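About Trindance

Trindance is a small school in Hirton that teaches grown people how to repair and refinish old furniture. We run evening and weekend classes, we keep groups small, and we are suspicious of most of what gets said about our trade, including some of what we used to say ourselves.

Maarja Tamošiūnaitė started the school after years of fixing pieces that other people had "restored." She had seen good chairs drowned in thick varnish and drawers glued shut by somebody in a hurry. Her first class met in the back half of a former shoe store on Salminen Street. We have since taken over the front half too, and we still don't have enough shelves.

What we doubt

We doubt the one-wipe miracle finish. Every year a new can shows up with a promise on the label, and every year we put it on scrap boards and leave them in the window for a summer. Most go cloudy or sticky by October. The boards stay on display with the dates written on the back, so you can make up your own mind.

We doubt the word "antique" when a seller uses it. We doubt "solid" even more. And we don't believe that a two-hour workshop will make you a furniture maker, whatever the flyer says. Our basic course runs 13 weeks. Some students need to take it twice, and we'll tell you if we think you're one of them.

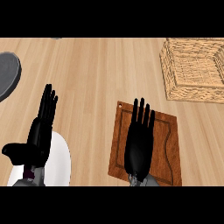 A light wooden tabletop, with narrow planks in pale tan and pinkish brown.

What we teach

The basic course covers taking a piece apart without breaking it, cleaning, regluing joints, patching small damage, and putting on a plain finish by hand. The second course is for veneer and for people with patience. We used to offer a third on painted effects. Very few of us liked teaching it, and it showed.

You bring your own piece. Please measure it first. The freight door is 80 inches high, and arguing with it has never helped.

What it costs

The basic course is $137 a month, tools and glue included. We don't do early-bird pricing, because that just means charging a late price to everyone else. If you drop out in the first month, we refund the weeks you didn't use.

Who we answer to

We have no awards to list. A few years ago Nusetti, a furniture chain, offered to put its name over our door and its products on our benches. We read the contract and said no. The rent is paid by tuition and by the repair jobs we take in between terms.

So far 126 people have finished the basic course. We can't claim it changed their lives. Several have sent us pictures of chairs that still hold together, and a couple have sent us pictures of chairs that don't. We fixed those for free.

Visits

The shop is open to visitors before evening class, from 5 p.m. Come in, look at the window boards, and ask whatever you like. Wear shoes you don't care about.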